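8月14日　阴

早上到得早，想趁没人的时候把昨晚的回归测试看完。看完了，心情跟着也完了。Gurkinov在超市那组序列上又退步了，退得还很均匀，每一项指标都照顾到，一碗水端平。

先把代码放一放，泡了茶，把原图调出来用眼睛看。做感知的人一天里用自己眼睛看图的时间少得可怜，大部分时候看的是曲线，曲线不好看就换个坐标轴。
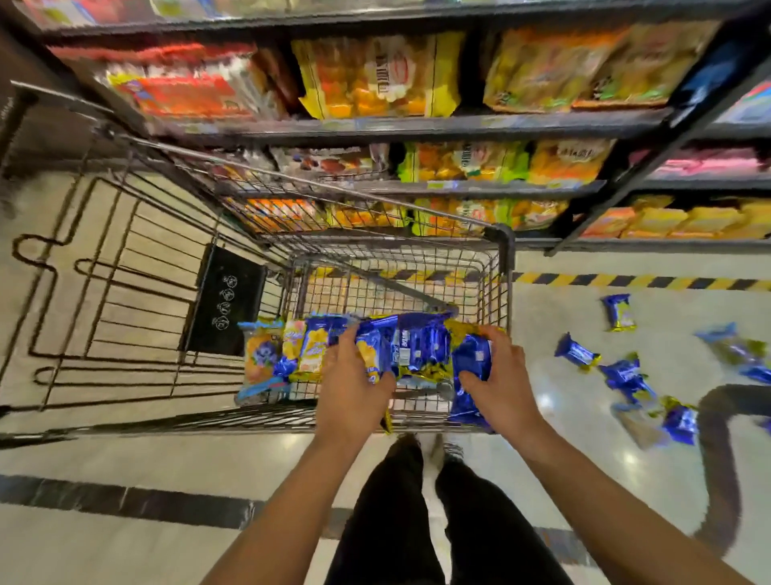
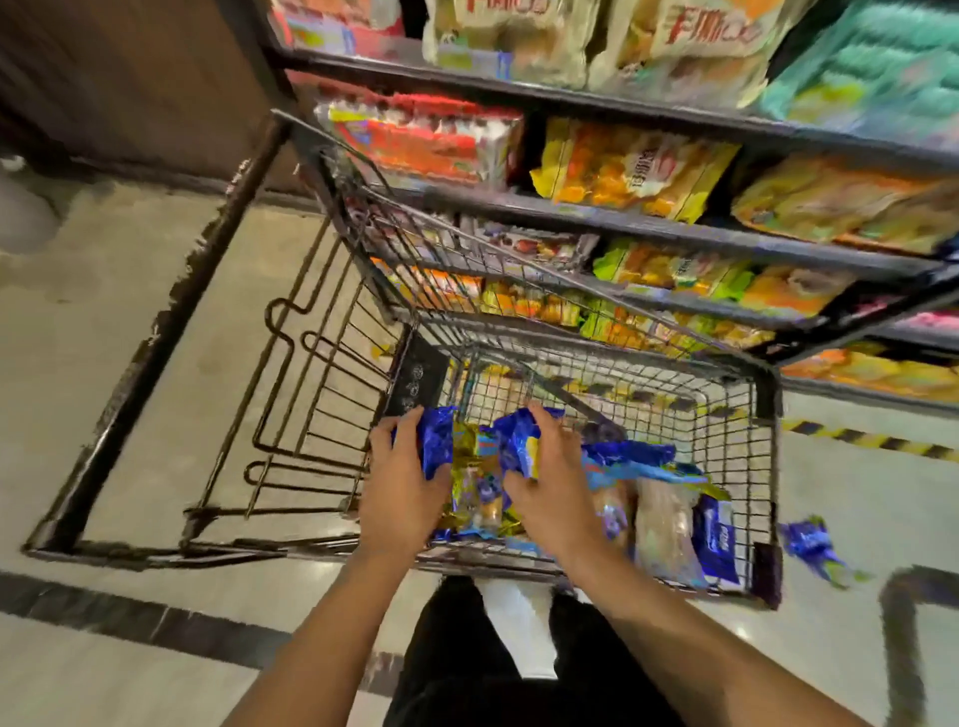

货架旁的购物车，两张里左右手都抓着蓝色包装的零食，车外的地上也有。

看图两分钟，比看日志一晚上管用。这句话我去年就写过，翻了翻旧日记，前年也写过。

问题一眼就能看出来：筐是铁丝的。人看铁丝筐，看到的是筐；Gurkinov看铁丝筐，看到的是一张网把世界切成小块，每一块都可能是一个物体，每一块都值得发一个编号。昨晚这组序列跑下来，它一共发出去287个编号。整个车筐要是真装了287包零食，推车的人应该去考叉车证。

更麻烦的是透过网眼还能看到后面。第二张里面，货架下面几层的橙色黄色包装就贴在车筐背后，颜色跟筐里的金黄色包装是一家子，隔着一层铁丝谁也不肯说自己是哪边的。分割网络在这种地方给出的轮廓很有意思，从筐里起笔，穿过铁丝，到货架上收尾，一气呵成，置信度还特别高。它错的时候一向比对的时候自信，这一点和组里的代码评审差不多。

然后是地上那些。第一张里车右边的地上有6包，Gurkinov把它们全部归进了“容器内”。理由我花了一上午才找到：判断里外用的是车筐的外接框，而车是斜着的，外接框一拉正就把旁边的地面也圈了进去。这段代码的注释写着“临时方案，之后换成多边形”，提交人是我，时间是去年10月。临时方案的寿命我早就该知道，比正式方案长。

改成多边形花了不到一个小时。画筐沿，四条边，投到图上，里面算里面，外面算外面，小学生的活。改完重跑第一张，地上的都老实待在地上了。我很高兴，去接了第二杯茶，回来跑第二张，右边贴着筐沿立着的那包蓝色的被判到了车外，因为它的上半截在图上越过了我画的边。它明明在筐里靠得好好的，就是立着，立着也有错。而隔着筐沿，地砖上也有一包蓝的，在图上两个离得很近。于是上午的bug是“外面的算成里面”，下午的bug是“里面的算成外面”，从某种角度说，这叫进展。

归根结底还是要深度。平面上画线永远说不清楚立着的东西，得知道它底在哪儿。可是铁丝筐上的深度又是另一个笑话，估计出来的深度一会儿落在铁丝上，一会儿落到地砖上，画成点云像一块被虫咬过的奶酪。我试了中值滤波，奶酪变成了豆腐，洞没了，筐也没了。

中午吃饭的时候还在想这个，汤凉了才喝。食堂的推车也是铁丝的，我盯着看了一会儿，收餐盘的阿姨问我是不是丢了东西。

下午换了个思路，不去碰筐，先去管手。手是这两张里最好认的，从下面伸进来，前臂是露着的，跟周围什么颜色都不像。如果知道哪只手抓着哪一包，那一包就不用再去争论里外了，跟着手走就行。Gurkinov本来就有一个手物关联的模块，只是一直关着，原因是开了以后慢。我看了一下为什么慢：每一帧都把所有物体和两只手算一遍距离，算完了再按距离排序，排完序只取第一个。写这段的人（还是我）显然对排序有感情。

打开以后效果比预想的好，左手抓的那包很稳。右手那包就不太行，铝箔包装皱得厉害，反光一块一块的，高光换个地方特征就跟着变，模型以为换了东西，又发新号。我把编号的保留时间从默认值调到了10帧，就是说看不见了先别急着注销，给人家10帧的时间回来。调完以后编号数掉下来一大截，但是出了新毛病：手松开一包再去抓另一包同款的，它坚持认为是同一包。从它的角度看也没什么说不过去，都是蓝的，都皱，都在手里。我自己去超市也未必分得清。

透明包装照例是没有的。第二张里那两样面包，一个棕的，一个浅色的，外面都是透明袋。检测器对棕色那个给了“面包”，对浅色那个给了“反光”。我们的类别表里居然有“反光”这一类，查了提交记录，是标注那边实在受不了误检，加进去当垃圾桶用的。现在垃圾桶比正经类别召回率都高。

规划那边下午也来催了。他们的Windberg要吃我的输出，按筐里物体的位置排一个取放顺序，先拿哪个后拿哪个，哪个压着哪个。我把上午那版结果给过去，Windberg很认真地排出了一个方案，第一步是把座椅挡板上那列小图标拿出来。因为Gurkinov说那是一件细长的黑色商品，表面有印刷，姿态竖直，可抓取。规划器没有一点怀疑，连碰撞检查都过了，代价还很低。群里有人截了图，配字“先拆车”。我回了个收到。

这件事怪不到规划头上，人家拿到什么就规划什么。不过我也建议他们加一条合理性检查，比如一件商品如果从头到尾相对车筐一毫米都没动过，手也从来没碰过它，就先别碰。他们说这条应该加在感知里。我说应该加在规划里。最后决定加在Baran里，也就是两边中间那层消息转发，谁都不愿意维护的那个。Baran原本只管把我的坐标转成他们的坐标，现在它要管时间戳对齐、单位换算、丢包重传，外加判断什么东西看起来不像零食。再过一年它大概会长出自己的意识，第一件事就是要求换人维护。

顺便发现Baran的时间戳一直差一拍。图像是上一帧的，手的关键点是这一帧的，手动得慢看不出来，动得快手就会从它抓着的东西上滑出去，漂在旁边，像在给零食作法。上个月我花了三天调手部模型的那个“漂移”，就是这个。三天。我把那三天写的补丁全部回退了，回退之后指标涨了。提交说明写了很久，最后写的是“清理”。

晚上把新版本打包丢到Trela上跑全量。Trela前面排着别人的训练任务，我的任务状态是“等待中”，预计等待时间那一栏写的是负数。报过修，回复说负数表示系统较忙。

排队的时候写了个小工具，把每个编号从出生到注销画成一根横条，颜色按“手里、筐里、筐外、不知道”分。早该有这个东西了。之前看跟踪结果全靠一帧一帧翻，翻到后来自己都忘了要找什么。画出来以后一目了然，最上面几根长的是真东西，下面密密麻麻的短刺全是铁丝惹出来的，像胡子没刮干净。还有一根从头红到尾、稳如泰山的，点开一看，是地上那条黄黑警示带。全场跟得最好的物体是一条胶带。

图例的中文显示成了方块，字体没装，懒得弄，方块也能看，反正只有我一个人用。写到这里又想起来，上一个“只有我一个人用”的脚本现在在三个项目的流水线里跑着，里面还有我家猫的名字当变量名。还是把字体装上吧。

明天要做的记一下，免得早上又从泡茶开始想：

筐沿多边形改成有高度的，四个角点手标一遍，别再偷懒用外接框。
立着的那包单独拉出来做测试用例，和地上靠得最近的那包一起。
保留10帧这个数写进配置，别写死在代码里（已经写死了，要改）。
“反光”那一类跟标注那边商量一下怎么处理，语气好一点。
座椅挡板做个掩膜，在Baran修好之前先挡住，注释里不许出现“临时”两个字。
类别表2版还没发，问一下卡在谁那里，很可能是我。

刚才又看了一眼Trela，终于跑起来了，跑了四分钟，报错，找不到配置文件。路径里写的是我本机的目录。改好重新提交，又排到了最后。回家，路上买了点吃的，结账的时候拿的是塑料筐，实心的，看着很舒服。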